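Vultham sim rollouts, wrist view – README

Please read the part on the gripper state bug before you train anything on this. I didn't, and it was my own dataset, so I have no excuse and a wasted month of May.

What's in the folder

1490 episodes from the Vultham simulator, rendered from the wrist camera only. Each episode has its frames, the joint positions, the commanded gripper width, the reported gripper width and a success flag. The task is always to go and pick up a target, and the room gets shuffled between episodes (wall shades, floor pattern, where the big props end up). I generated everything with the Jestside scripted policy, which is fast and pretty dumb, and it gives up if it can't find a grasp pose before the time limit.

The original batch was 2701 episodes. I threw out the rest for the reasons below.

What went wrong

The short version is that the reported gripper width lied. When the policy timed out and fell back to its "just close and lift" routine, the physics step sometimes skipped the finger joints completely. The fingers stayed wide open in the render, but the log said they had closed on something, and then the success checker (which only reads the log, ugh) happily marked the episode as a win. So you'd get a whole run of an open gripper hanging over bare floor with success = 1 at the end of it.
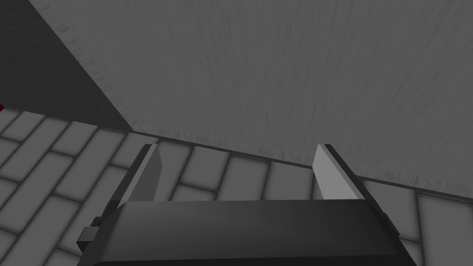
I only caught it when my Riquelme policy started doing this lovely confident thing where it drove down to the floor, never closed, and lifted. It scored great in my offline eval, too! Same broken checker, of course. I lost two weeks blaming the learning rate.

How I cleaned it

I recomputed finger width from the rendered geometry for every frame and compared it to the log. Anything that disagreed for more than 2 frames in a row got dropped. I also watched 55 of the survivors by hand, start to finish, and they looked fine to me – that's a small slice, so don't treat it as proof.

Known leftovers

- Success flags are still the old ones. I'd recompute them if I were you.
- Some episodes end with the arm nosing up against a wall or a big prop. Those are policy failures with honest logs, so I kept them.
- Colors are very gray in a lot of rooms. Color augmentation helped me a bit.

If you have the older zip

Delete it, please. It's the one without a "clean" suffix. The Pralarov loader will open it without any complaint and you won't see a thing wrong until your robot starts picking up air. I've asked for a version check in the loader but it isn't merged yet.

Found another bad episode? Open an issue with the episode number and I'll pull it.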